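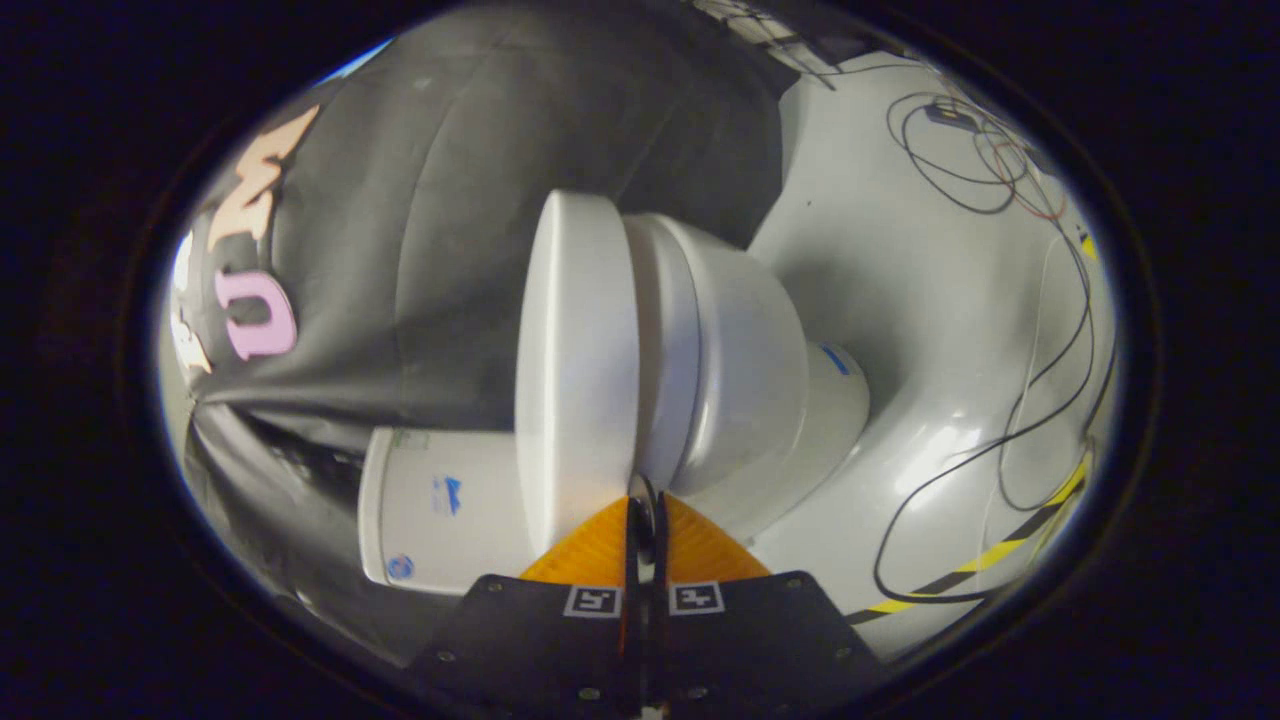 Fill valve and flush volume notes, Drimley bench

15 August 2026

Picked up the flush volume work again after leaving it since May. Today was the Dekow fill valve on the close-coupled test tank, same float setting as before, supply pressure held at the regulator.

Ran 14 flushes. The first one goes in the bin as usual, so 13 in the sheet. Volumes are steady except for runs 6 and 7, where the flapper hung open longer than it should. Chain had too much slack and was getting under the seal. Took up 2 links and it stopped. I left both runs in the sheet with a note beside them. Don't delete them, the Umville people will want to see what a slack chain does to the numbers.

Refill time is still slow toward the end. The valve shuts down to a trickle well before the float reaches the top and then takes its time. Cleaned the inlet screen and there was grit in it, fine and sandy, probably from the pipe work in the yard. Refill was better afterward but not where the Ertürk valve was in May. I want to swap the Ertürk back in on the same supply before saying anything about one against the other.

Dye test on the flapper: tablet in the tank, left it over lunch, no color in the bowl. Seal is fine.

The cycle counter on the endurance rig reads 324. It was not zeroed before the last set, so that number covers both valves and is no use for either. Zeroed it now and wrote the old reading inside the cover.

To do:
- new screen for the inlet, or a filter upstream of the regulator
- Ertürk valve, same float height, same number of flushes
- drip tray under the rig has a crack at the drain end
- order dye tablets, half a strip left

Drained the tank and shut the supply off at the wall.

Recent entries
Supply regulator drift
Flapper seals, hard water soak
Ertürk valve, first runs
Tank bolt washers, rubber against foam

Drimley workshop notebook | Contact the bench | Back to top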